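Chemistry | News Releases

Laletel Laboratory Team Measures Short-Lived Peroxide in Low-Temperature Fuel Oxidation

SOSTLEY, 9 September 2018. Chemists at Laletel Laboratory have made direct measurements of a short-lived peroxide that forms when a common class of ether fuels begins to oxidize at temperatures well below ignition. The results give modelers a measured value for a reaction step that had previously been assigned by estimate, and they indicate that the step proceeds more slowly than most published mechanisms assume.

The work was carried out jointly with the Fikre Institute, which supplied the quantum chemistry calculations used to assign the observed signals. A paper describing the measurements has been accepted for publication.

Ether compounds are under study as diesel substitutes. They ignite readily under compression and produce little soot. The same properties make their early oxidation chemistry difficult to follow. A fuel radical adds oxygen, shifts a hydrogen atom internally, and adds oxygen a second time. The product of that second addition decomposes to release hydroxyl radicals, which consume more fuel. Whether the chain accelerates or dies out depends on the balance between this route and several competing ones. 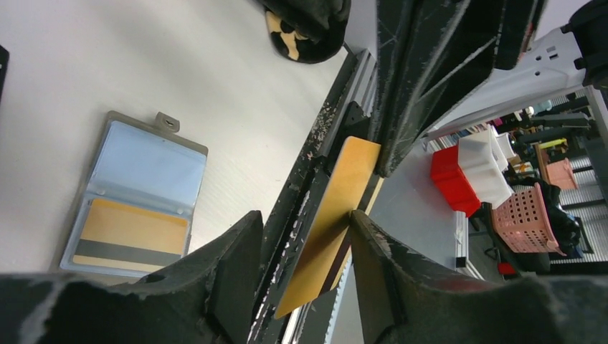

The Laletel group used a slow-flow quartz reactor coupled to a time-of-flight mass spectrometer. Dilute mixtures of fuel precursor, oxygen and helium were passed through the reactor at fixed pressure, and the reaction was started with a pulsed laser. Gas was sampled through a small orifice in the reactor wall and ionized with tunable ultraviolet light. Because isomers of the same mass ionize at different photon energies, scanning the light source allowed the peroxide to be separated from two stable products that share its mass.

Experiments covered temperatures from 200 to 235 degrees Celsius. Below this range the peroxide signal was too weak to quantify. Above it, decomposition on the reactor walls could not be separated reliably from decomposition in the gas phase. At each temperature the measurements were repeated at 3 oxygen concentrations, and a fully deuterated fuel was run under the same conditions to confirm the position of the hydrogen shift.

The deuterated fuel gave a markedly smaller peroxide signal, consistent with a hydrogen transfer as the controlling step. The measured rate was lower than the value commonly used in engine simulations by a factor of over 2 throughout the temperature range. Calculations by the Fikre Institute reproduced the measured temperature dependence once hindered rotation about the carbon-oxygen bonds was treated explicitly.

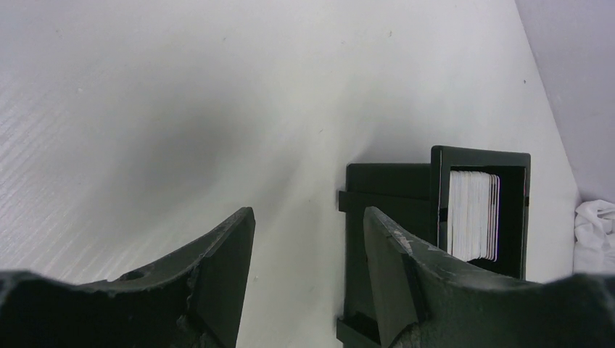 The revised rate has been entered into Kelesia, the open kinetics package maintained at Laletel. In test runs against existing shock tube and rapid compression data, the updated mechanism improved predicted ignition delays at lean conditions. Agreement at rich conditions was essentially unchanged, which the authors attribute to uncertainty in the subsequent decomposition of the peroxide. That reaction was not isolated in the present study.

The authors note that the absolute concentration of the peroxide rests on a calculated ionization cross section, since no pure sample is available for calibration. The resulting uncertainty applies equally at all temperatures and does not affect the reported temperature dependence or the isotope comparison.

Further measurements at higher pressure are scheduled to begin next May, after installation of a new sampling stage. They will extend the method to branched ethers, for which fewer rate data exist. Mechanism files, reactor conditions and raw mass spectra from the current work are available through the Kelesia repository.

Laletel Laboratory conducts research in gas-phase kinetics, surface chemistry and analytical instrumentation at its site in Sostley. Media inquiries may be directed to the laboratory's communications office.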